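Ticket: Right gripper, jaw width reading drifts, thin items slip
Queue: Dredow Field Hardware
Site: Loralham, home set 4
Opened by: Amr Zaki
Assigned to: Vilmos Barta
Status: Closed
Priority: Normal

Amr Zaki, 9:10 am
The right hand gripper on set 4 has started giving a wrong jaw width. With the jaws fully open the width count should read 1,000 and I get anything down to 700. Fully closed it does not go back to 0. The left one reads fine. Both are on the same hub, same firmware. The task is tray sorting, jewelry and hair accessories, so the closed end matters most to us. Beaded bracelets are not much trouble. Elastic hair ties and cord slip when I lift them over the tray wall.

I have restarted the hub and run the zero routine from the Zirkelel menu. It passed and the drift came back the same morning. Pictures attached to the ticket as I go.

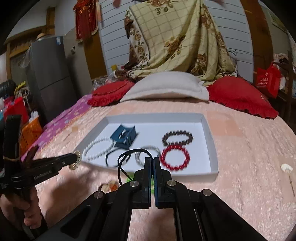 Right gripper, thin cord at the jaw tips. Other gripper is at left with a beaded bracelet.

Vilmos Barta, 9:42 am
Thanks. Before you take anything apart, please do the following on the right gripper and post the numbers.

1. Open fully, let go of the trigger, read the count. Repeat a few times.
2. Close on nothing with a light squeeze, read the count.
3. Close on nothing with a hard squeeze, read the count.
4. Hold one jaw still with your fingers and wiggle the other. Tell me if you feel play at the inner pins or the outer pins.

Don't run the zero routine again between steps. It hides what we are looking for.

Amr Zaki, 10:15 am
Open: 1,000, 940, 1,000, 700, 910.
Closed light: 38.
Closed hard: 2.
Play is on the outer pin, right side. Inner pins feel solid. The left gripper has no play anywhere. I also noticed the right gripper's trigger stops short sometimes and needs a second push to open all the way.

Vilmos Barta, 10:31 am
The closed readings point to the linkage or the pads. A light squeeze should get you under 5. The open readings are a separate problem, most likely the return spring catching on the cable. Check both.

For the pin: take off the retaining clip, clean the pin and the bore with a dry cloth, look for a flat spot. If the pin is scored, replace it from the Simard spares pouch (small bag, marked P). No oil. It gets onto the pads and then you have a grip problem for real.

For the pads: press along the whole length with your thumb. If a pad lifts at the tip, the jaws meet lower down first and the tips stay open a little, and a thin cord will slide out of that.

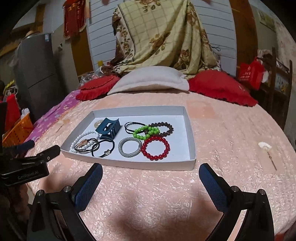

Amr Zaki, 11:50 am
Pin was scored. Replaced it. One pad was lifting at the tip, so I peeled it, cleaned off the old adhesive and fitted a new one. I left it clamped for half an hour. The cable was looped too tight under the trigger housing and was touching the spring. I moved it to the outer clip and the trigger now returns in one motion.

New readings after a fresh zero:
Open: 1,000 every time.
Closed light: 2.
Closed hard: 0.

Vilmos Barta, 11:58 am
Good numbers. Please run the normal tray task for a full session before we close this, both hands, and include the cords and elastics. Also look at the left gripper's cable routing while you have the tools out. It was probably assembled by the same person. 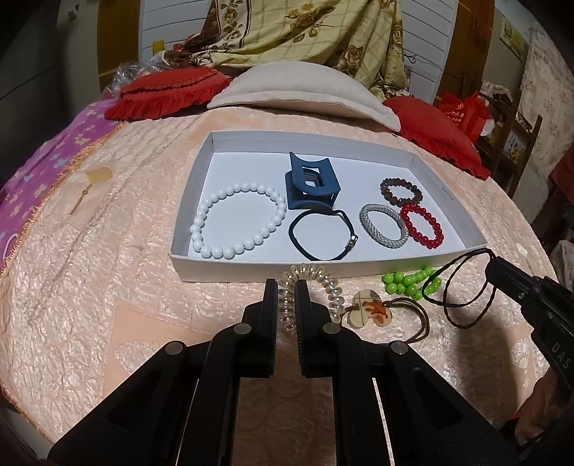

View from the left gripper. Right gripper at the braided cord.

Amr Zaki, 4:20 pm
Full session done. No drops on the cords. Open count stayed at 1,000, closed went to 4 once and back to 2. Left gripper cable was also on the inner clip, moved it. No scoring on its pins.

Vilmos Barta, 4:35 pm
A 4 is within limits. Closing. I have put one pin and one pad on the reorder list for your pouch. If the closed light reading goes above 5 again, reopen this ticket and don't start a new one.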